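Herstead Lodge No. 668
Annual Ladies' Night: Hall Safety Checklist

Hall: Prydderch Rooms, main floor
Inspected: September 12, 2020
Inspected by: Ryan Dunmore, Lodge Steward

1. Main entrance and lobby
Satisfactory. Both doors open outward and latch correctly. Coat racks are to be kept to the left of the lobby.

2. Emergency exits
Satisfactory, with comment. The rear exit was clear, but the stacked chairs in the passage leave little room to pass. Chairs to be moved to the store before guests are admitted.

3. Seating
Satisfactory. Places are set for 54 members and guests. The center aisle is to remain open during the toasts and the raffle.

4. Fire extinguishers
Action required. Extinguisher 2, beside the kitchen door, was last serviced in June of last year. Poletti to be asked for a service visit.

5. Candles
Not permitted on dining tables. Battery lights will be used.

6. Kitchen and serving area
Satisfactory. The caterer, Pluvik, is to keep the serving hatch closed when it is not in use.

7. Decorations and hangings
Satisfactory. All fabric is to be kept clear of heaters and lamps, and pins are to be collected when displays come down.
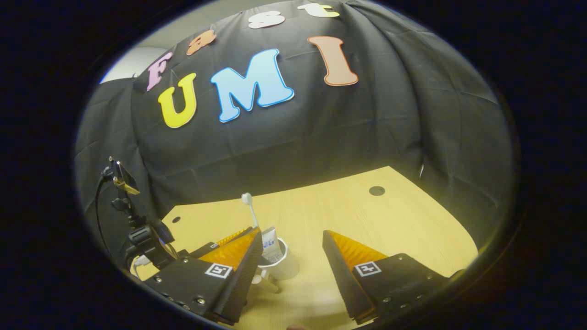
8. Electrical leads
Action required. The lead to the organ crosses the walkway and must be taped down or run along the wall.

9. First aid
Satisfactory. The kit is in the Secretary's office. Burn dressings to be added.

Items 4 and 8 are to be reinspected by the Lodge Steward before the doors open.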